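Sorting the erasers — gallery

Posted 8 Nov 2018

The Brusadwood drawing room has a great many erasers. They come in with every new set of pencils, they get left behind at the end of term, and a fair number arrive in donated boxes from people clearing out a desk. Until now they have lived in a biscuit tin on the window sill, along with sharpeners, bulldog clips and the odd stick of charcoal, and most of us have simply taken whichever one was on top.

In June we agreed to go through the tin properly. It has taken until now to get round to it. The job is a dull one on paper but it went well enough.

We worked on the marble-patterned top, where there is space to spread things out, and used a teal plastic basin to keep one lot apart from another. The basin is the one that normally lives under the sink in the print area. It has gone back there.
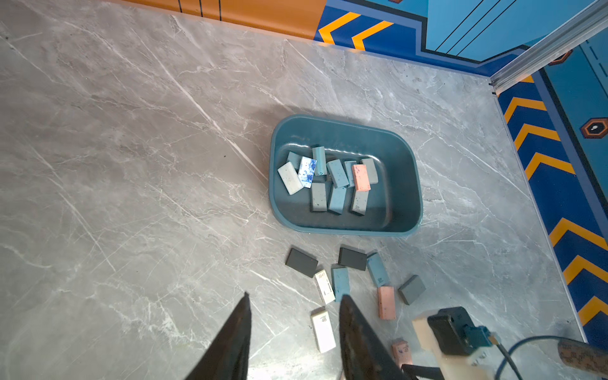
The teal basin with a pile in it and more on the surface below. Light blue, grey, white and salmon pink.

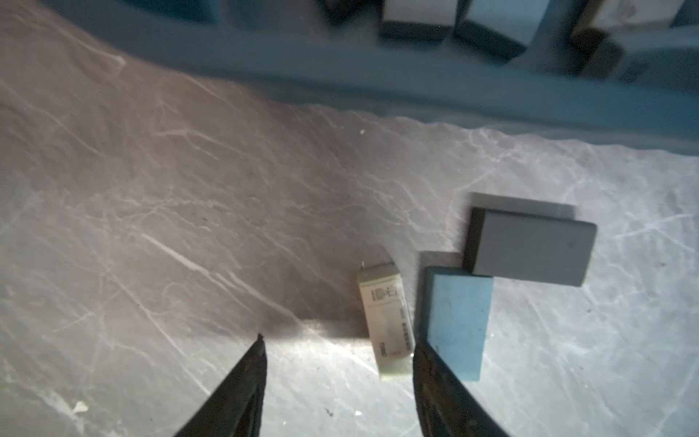
A small white eraser with printing on it, next to a larger light blue one. The grey one is lying just above.
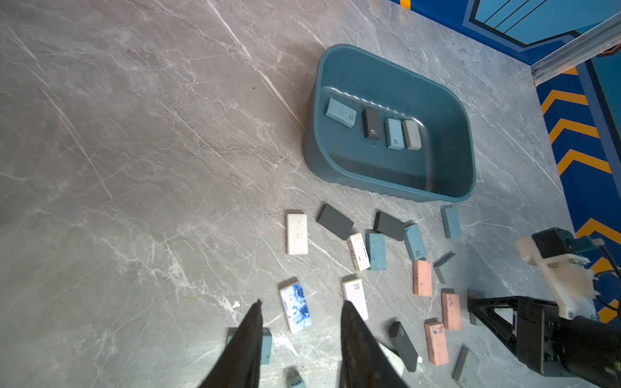 Four in the basin and the rest still out on the top. One of the white ones and one of the pink ones are marked 4B.

The rule we settled on was to sort by condition first and by colour afterwards. Colour is the obvious way to start, and it looks tidy, but it says very little about how an eraser behaves on paper. An old one that has gone hard will smear a soft pencil line across the sheet whatever colour it is. So each one was pressed with a thumb and then tried on a scrap of cartridge paper with a patch of 4B shading on it. Anything that left a grey smear was tried a second time after a rub on clean paper, and if it still smeared it went in the discard bag.

The 80 erasers in the tin have been divided as follows:

Soft, clean, good for shading work — top drawer, left side.
Firm, good edges, for line drawing and lettering — top drawer, right side.
Usable but worn, for general sketching — back in the biscuit tin.
Hard, greasy or crumbling — thrown away.

A few notes for anyone doing the same at home. Erasers should not be stored touching plastic rulers or set squares, as the two can stick together over a warm summer and the ruler comes off worse. We found 2 rulers with a dull, pitted patch where this had happened. A paper sleeve is enough to prevent it. If the original sleeve has gone, a strip of sugar paper and a bit of tape does the job.

Dirty corners can usually be cleaned up on a piece of fine sandpaper. Do this over a bin. Black and dark grey erasers are handy because they don't show the graphite, but for the same reason it is easy to miss that one needs cleaning, and it will then mark the next sheet it is used on.

Small ends are worth keeping. They can be cut to a point with a craft knife and used for picking highlights out of an area of shading. There is now a jam jar of these on the shelf above the plan chest — please put them back in it when you have finished, and please don't put whole ones in.

The drawers have been lined with lining paper and labelled. The sharpeners have moved to the tray by the door and the bulldog clips are with the drawing boards. The charcoal has its own box at last, and it should stay there, because one loose stick was enough to dirty everything in the bottom of the tin.

Next on the list are the coloured pencils. These are in 3 shoeboxes under the long bench and will take a good deal longer. Many of them have broken leads inside the wood, so expect a lot of sharpening. If you have a decent hand-cranked sharpener you could lend us for an afternoon, leave a note in the book by the kettle.

Spare erasers from the firm group can be taken home by anyone who is short of one. Ask first, and take them from the drawer, not from the jar.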